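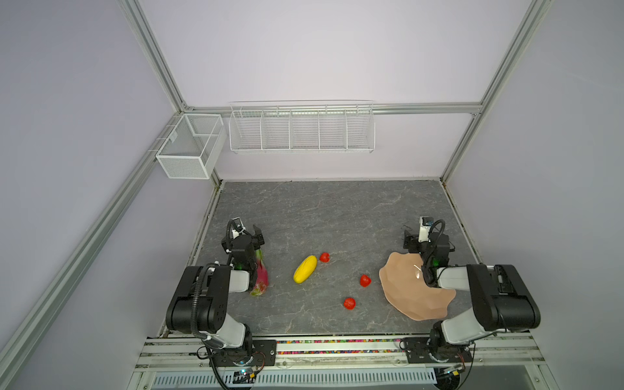
To: gripper-trials list
Subject: Re: Finger choice for the Trava cell

Dear colleagues,

The comparison of the Gedier and Costigan finger sets is closed as of September 26, 2024. Both sets were run on the two-arm cell with the produce task. The log holds 973 grasps.
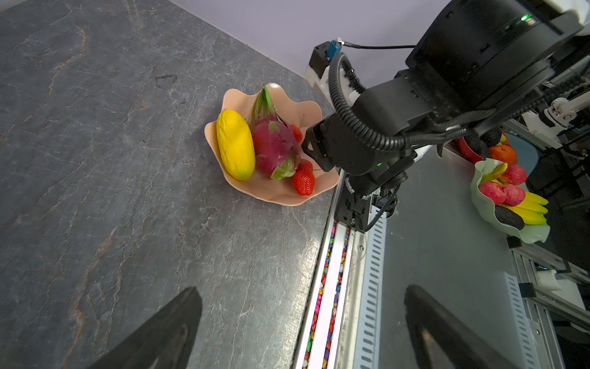
Anas Cherkaoui wrote:
> Please confirm whether the wrist cameras were kept at
> the same settings for both finger sets. The February
> results could not be compared for that reason.
> Please also state the grip force used on small items.

The settings were the same throughout. Grip force on small items was held at 12 newtons for the first runs and then lowered. The controller was restarted 2 times, and the affected runs are marked in the log. 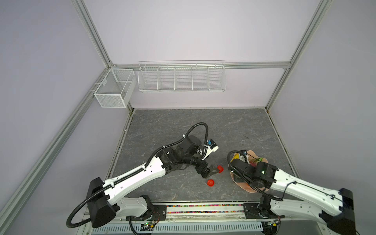 Posted by Jolene Prendergast, Stindenach Handling Group

The Gedier fingers are recommended for strawberries and other small items. The Costigan fingers gave a steadier hold on the dragon fruit but were slower to release at the plate. There were 16 drops in all, most of them at the handover between arms.

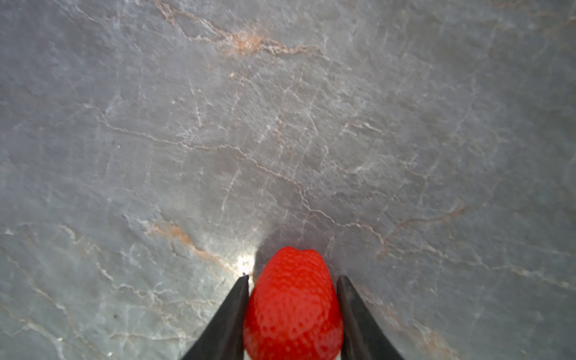
Strawberry between the gripper fingers, wrist camera view.

Members who wish to repeat the runs should request the controller file from me before changing any wrist camera setting. Comments on the draft report may be sent to this list.

Regards,
Jolene Prendergast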